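Friday, shop book – PA rig, job 3126

Rig back from the Greltdale show last night. Three bands, decent crowd, and the left monitor wedge hummed thru all of it. Loud enough that the singer in Paquette kept looking down at it between songs. Ido were on second and play so loud you'd never know. Headliner Fundemano did the quiet opener with just guitar and voice and there it was, hum on top of everything. Want this fixed before the April dates.

10:15 am. Set up wedge, monitor amp, small mixer on the bench. Same cables as the show, same order. Hum right away, good, hate the ones that hide. Sounds like 60 cycle plus some buzz higher up. Doesn't change with the channel fader. Does change with the aux master, so it's getting in before the amp.

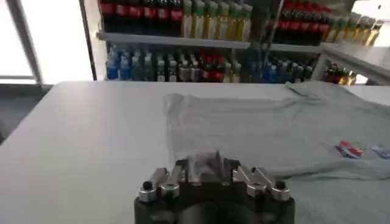
Carter Robichaud thinks it's the snake and we should stop messing with the amp. Says the return lines on that box were flaky back in the fall too, number 4 worst, and he just moved over to a spare and never wrote it down. Check the returns first, he says, then the mixer, and leave the wedge closed up until there's a reason to open it.

OK, so snake. Metered all the returns end to end. 1 thru 3 fine. Return 4 has hot and cold fine but the shield comes and goes when I bend the cable near the fan. Opened up the connector, shield hanging on by a few strands. Somebody had put tape over it. Cut back, restripped, new heat shrink, resoldered. Iron was too cold the first try, ugly joint, did it over.

Bend test after: solid. Left it clipped to the meter for 15 minutes while I wiggled everything I could think of. 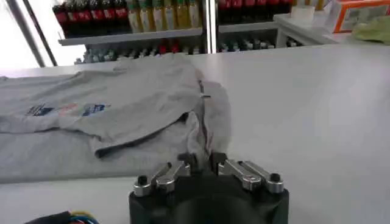
Retest with full chain

Hum way down. Not gone. The 60 cycle part is gone, the buzz on top is still there, quieter. Swapped wedges left and right, buzz stays on the left send so the wedge is cleared. Swapped amp channels, stays with the send again. So mixer or what feeds it.

Unplugged the laptop we use for walk-in music. Buzz gone. Plugged it back, buzz. Laptop on battery, no buzz. Well there you go. Power brick noise getting in thru the headphone jack, we never used an isolation box on that line. Two seperate problems stacked up, thats why it sounded so weird at the show.

Put the spare stereo iso box inline. Quiet with the brick plugged in. Lost a little low end on the walk-in music, don't care. 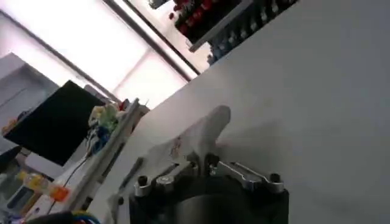
Do we need to replace the whole snake now?
Not for these dates. The one bad return is fixed and the rest metered OK, but the fan end is tired and I'd like to redo all the connectors this summer.

Other stuff from the show while I remember. Kick mic clip is cracked, taped for now. Ido's bass DI was hitting the input way hot, pad was in and still clipping, ask them to turn down the pedal output next time. Paquette wants more vocal in the drum fill and less of everything else. Fundemano's set ran long, some 56 minutes with the encore, 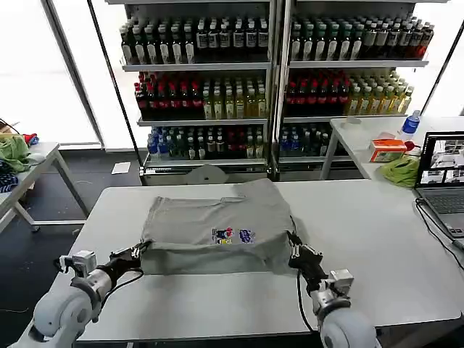
and the monitor amp was running hot by the end of it, fan filter is full of lint. Pulled the filter and rinsed it, drying on the rack. Needs to go back in before anyone powers that amp for real.

To do – iso box gets labeled and lives in the walk-in music case. Buy two more. Order connectors for the fan. New clip for the kick mic. Tell Carter he was right about return 4.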